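Kenimeck Hand Study Guide
Section 3. Setting Up and Running the Pre-Grasp Trials

Before you start

This section covers the pre-grasp part of the Sendstead method. The aim is to record how the hand comes up to an object and where the fingers and thumb stand before the grip closes. Closing and lifting are dealt with in Section 4, and the scoring sheet is in Section 5.

You should already have mounted the hand and run the joint check in Section 2. If the joint check is more than one working session old, run it again. Trial sets recorded on a stale check were the main cause of rejected data in the June round, and Trinidad Sison's notes on that round are worth reading if you are new to the method.

You will need:
The hand, mounted and checked
The wrist camera, with a clean lens
A wooden work surface
White backdrop sheet
The object set for your trial block
The trial log

CAUTION: Keep your own hands out of the reach of the arm whenever the drives are on. Use the stop button, and wait for the drives to release, before you move an object or touch the sheet.

3.1 Preparing the work area

1. Clear the work surface of anything that is not part of the trial.

2. Put up the white sheet beside the wood. It does not need to be pulled flat. Creases have not changed the results in any block so far.

3. Check the cable run along the arm. Leave enough slack for a full turn of the wrist.

4. Set the room lights and leave them alone until the block is done. Shiny parts of the hand pick up bright spots, and these shift if the lights change.

5. Start the wrist camera and look at the live picture. All four fingertips and the thumb tip should be in view with the hand open. If one is missing, go back to 2.6 and reset the bracket.

3.2 Flat objects

Flat objects go first in every block. They are approached with the thumb leading, so that the thumb tip arrives at the edge of the part ahead of the fingers. The method compares thumb position at this point with thumb position at the end of the grip.

6. Place the part on the wood and log its angle.

7. Run the approach at the slow setting. The hand stops by itself at the pre-grasp point.

8. Check the thumb in the camera picture, then press Hold.
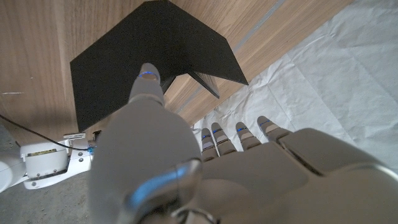 Figure 3-1. Thumb tip at the black angled part, fingers slightly curled.

NOTE: Dark matte parts give the depth estimate trouble along folded edges. If the log shows a dropout, repeat the run once. If it drops out again, mark the run D and go on.

9. Press Release and let the hand return to the start pose. Do not push the fingers back by hand.

10. Repeat until you have 11 good runs for the part.

3.3 Clear objects

Clear bottles and containers are the harder half of the block, and the half the study is really about. The camera often sees the wood through the plastic, so the method finds the cap first and works out the rest of the body from it. Teodoro Enriquez wrote the cap finder, and its settings should stay as they are unless he has asked for a change.

11. Load the clear object profile. The approach speed drops on its own.

12. Set the object on its side and confirm that the cap is fully in view.

13. Run the approach. The fingers come in first here, with the thumb held apart from them.

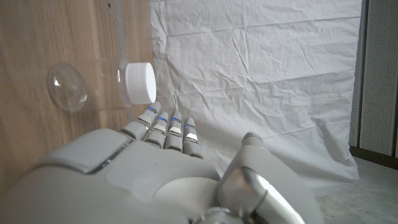 14. When the hand stops, wait 3 seconds before you press Hold. The position reading drifts a little as the joints settle, and an early Hold will record the drift as error.

15. Compare the cap outline on the screen with the real cap. If the outline is off by more than its own line width, press Reject and run the approach again.

16. Save the still from the wrist camera with the run number.

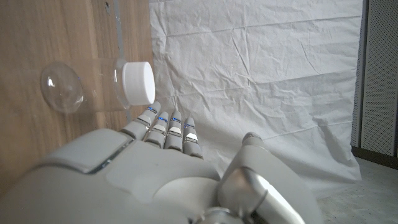 Figure 3-2. Clear bottle on its side, with the leftmost fingertip just below the white cap.

NOTE: The small blue lights on the fingers can show up as glints on clear plastic. The filter removes most of these. Do not cover the lights.

3.4 Ending the block

17. Return the hand to the start pose and switch off the drives.

18. Check that the log holds 29 runs. A short block can be used, but enter the reason on the first line.

19. Copy the log and stills to the Aquino folder. A full block takes up 700 MB – check the free space first.

Questions about rejected runs go to Barry Aquilar's desk log, under "Pre-grasp".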